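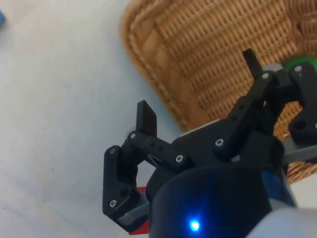 Saturday at the Numdale robotics open day

I drove out to Numdale on Feb 16, 2019 for the student robotics open day, and I'm so glad I skipped the gym for it! The school sits behind the old Tavares bakery (park on the street, the lot fills up fast) and the robotics club has the two big rooms upstairs.

The club has 6 teams this year, all working on the same project: get a robot arm to pick up small things from a table and put them in a basket. Sounds easy, right? I thought so too, until I watched Team Nekton spend most of the morning arguing over how wide the fingers should open before the arm comes down.

Their coach, Nivaldo Magalhães, let me hang around and ask silly questions. The gripper is black with gray finger pads and little silver screws at the joints, and the kids talk about those pads the way my brother talks about tires. They've logged 181 practice runs since November, all in a spiral notebook with very messy handwriting.

Team Prirneck had the next table and a totally different plan, slow and careful, with a girl reading numbers off a laptop the whole time. I liked them a lot, but my heart was with Nekton.

Lunch was chili in the hallway, three dollars a bowl. The finals are in the gym next month and seats are free, but you do have to sign up at the front desk. I put my name down for two.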